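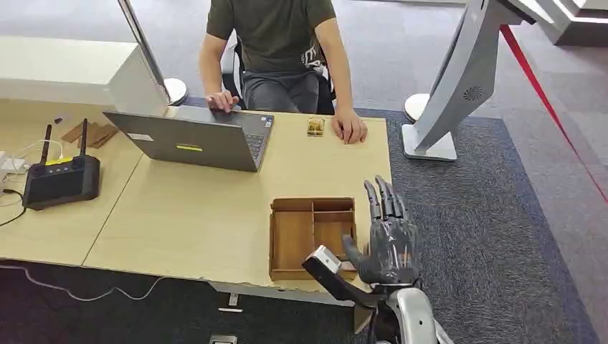
How to sort a shared desk with one divided tray

By Bastien Roussel
September
37 shares | 3 comments

A shared desk fills up with small things long before it fills up with big ones. A low wooden tray with three compartments will sort out most of it.

1. Clear everything off the top and wipe it down. If you've pushed two desks together, run a cloth along the join - crumbs collect there.

2. Check what's underneath. Tighten any loose bolts on the legs and move cords away from your feet.

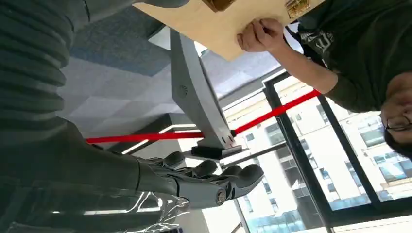 Light grey metal support leg with its black foot or clamp block.

3. Put the tray near the front edge, beside the laptop and not behind it. You should be able to reach it without standing up.

4. Give the large compartment to whatever you use daily. Pens and cards go in one small section, adapters and short cables in the other.
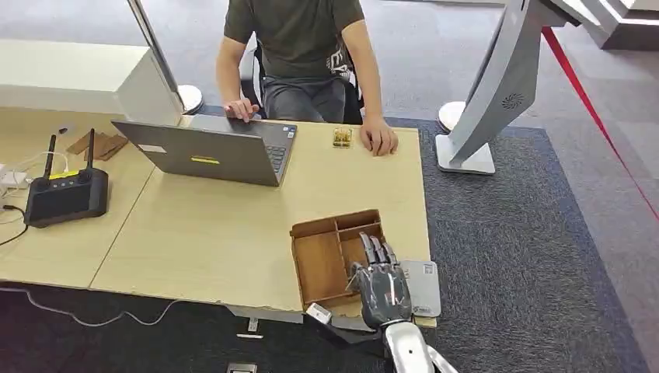

Anything too tall for the tray stays on the desk, but give it a fixed spot to one side. Very small items do better in a clear box with a lid. Flattened cardboard goes out to the recycling bin - don't store it on the desk.

5. Empty the tray once a month and start again.

Comments (3)

Marg: Felt in the bottom stops things sliding.

deskbound6: What glue for a chipped edge band?

Bastien Roussel: Contact adhesive, then clamp it overnight.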